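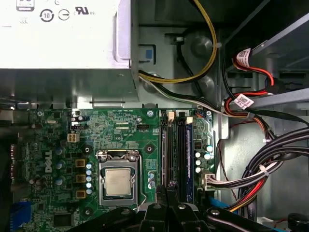
Lid off, cooler off. Power supply top left, Dell board underneath, more cable than you'd expect.

Right, a thread about the old office Dell, since three of you have now told me to "just upgrade it" and I have my doubts.

Background for anyone who missed August. Meirion Pumphrey was clearing out his back office and let me have this for nothing. It had been the invoicing machine. It does the accounts, it plays music, it takes ages to open anything.

The popular advice is that an old office desktop is a bargain because you can swap any bit you like. I've read this on every forum going. I would like the people who write it to come and put their hand down the side of that drive cage.

Look at the wiring first. Yellow and black out of the power supply, another lot in white, black and grey running down towards the board, then a fat bundle of black dropping past the cage. It's the usual rule of office machines: every cable is either far too long or a finger's width too short.

The red and black ones by the cage have white barcode labels on them. I've always wondered who those are for. I have never once met a person who scanned a cable.

Then the power supply. It hangs over the top of the board, so anything you want to reach up there means moving a heavy metal box first. I was told on here that this is "a two minute job". It was not a two minute job when I did my sister's, and hers was a roomier case.

People also say to fit a bigger power supply while you're in there. Fit it to what? Before you spend a penny, look at which plugs your board takes. Mine has a beige four-pin one near the top and a white one on the right-hand edge with white, grey and red wires going into it. Check yours against whatever you're buying, pin by pin, and don't trust the listing.

I say don't trust the listing because I nearly bought a Flelteck unit that claimed to fit "all Dell desktops". All of them! Every one ever made! I wrote to the seller asking which plugs it came with and got back a picture of the box.

Now, the paste argument. Half of you say fresh thermal paste will make it feel like new. The other half say it makes no odds. Panya Intarasuk lent me a tube of something called Kulten and swore it dropped her machine by 26 degrees. I like Panya a great deal. I do not believe 26 degrees.

What I do believe is that old paste goes hard and a clogged cooler is a bad cooler. So I'll clean it and put a small blob on, and I'll write down the temperature before and after like a grown-up. I did the before last night: 9 goes of the same test, same room, same window open.

If you're doing this yourself: take the plug out of the wall, wait a bit, touch bare metal on the case. Take the cooler off slowly with a bit of a twist. Leave the processor clamped in its frame unless you have a reason to take it out. I don't have one, so mine's staying put.

And please take photos of your cables before unplugging anything. You will not remember. I thought I'd remember on the last one and spent an evening with a torch in my teeth.

Someone asked about a faster processor. I looked. There's a chap selling one under the name Erken with 3,162 reviews, nearly all five stars and nearly all saying "good item thanks". I'll pass. I'd also need to know the board would accept it, and the seller's answer to that was "should do".

My own view, for what it's worth: on a machine like this the only thing worth paying for is a solid state drive, and maybe memory if it's short. Everything else is people enjoying themselves with a screwdriver. Fine hobby, just don't call it saving money.

The repair place on Foley Road quoted me 215 quid for "a full performance refresh". I asked what was in it. New paste, a dust-out and a drive I can buy myself. I asked if they'd tidy the cables too and he laughed.

Anyway, the paste goes on after tea. Panya has asked to be told the result either way and I've promised to post the numbers, even if they make me look daft.

Does anyone have a spare short SATA cable, by the way? Will swap for a jar of chutney.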